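Workroom counter

A workroom counter is a long, fixed work surface in a school or office where paper is cut, sorted and stored. It is usually built over a base cabinet and set near wall outlets so that small electric tools can stay plugged in. Most are around 30 inches deep.

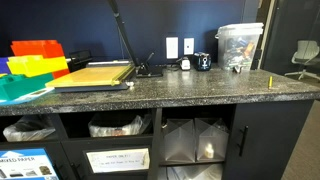
Counter with stacked plastic trays, a paper trimmer and an electric pencil sharpener.

Trays are often kept at one end, with colors marking different classes or departments. The trimmer needs clear space on both sides for sheets up to 11 by 17 inches. Laminate is the most common surface material, and speckled patterns are widely used. A rounded front edge is less likely to chip.

See also: Copy room; Paper cutter; Base cabinet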